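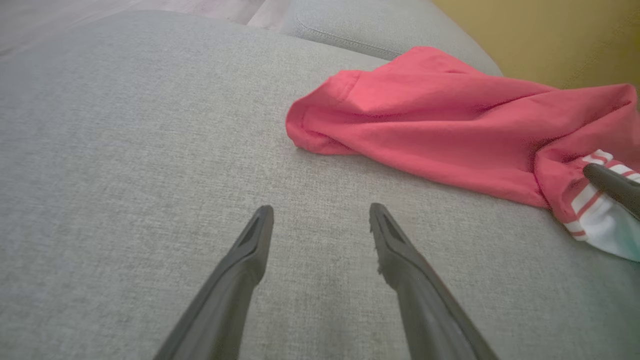
Picking up soft items: settings for the Gronier two-arm kit

Clothes left on a sofa are harder for the kit than clothes in a basket. Upholstery gives under the fingertips, and a crumpled garment has no fixed shape. The notes below apply to the standard tapered fingers.

1. Start at a cuff or hem. A striped cuff on a plain red garment is a good first hold, as the change of pattern is easy to pick out against a grey seat. Hold it with one arm before the second arm closes on anything.

2. Set the approach height to 20 mm above the cushion and lower slowly from there. Fingers driven straight down will pinch the cover along with the garment.

3. Take folded loops from the side. Leave the tips open until both are past the fold.

4. Keep grip force at level 2 for jersey and fleece. Level 3 is for towels and denim. Higher settings leave marks on thin knits.

5. Lift one arm at a time. If the cushion rises with the garment, open, back off and try again nearer the edge of the cloth.

Finger care

Check the inner faces of the fingers every week. Small nicks near the tip catch on loose weaves. Light ones can be dressed with 2000 grit paper, used wet; deeper ones mean a new pair. Brush lint out of the grooves with a dry toothbrush. Do not use oil.

Spares

Cliltomo sells the fingers in pairs and ships from Cáceres. The Pinum soft tips also fit, but they are wider and do poorly under flat hems. Replace tips after around 200 hours of use.

Not covered by the kit

Buttoning, zips and turning sleeves the right way out. An inside-out cuff can be gripped as normal, but the garment will be folded as found.

Settings checked by Đức Sầm on firmware 2. Earlier versions number the grip levels from zero, so subtract one.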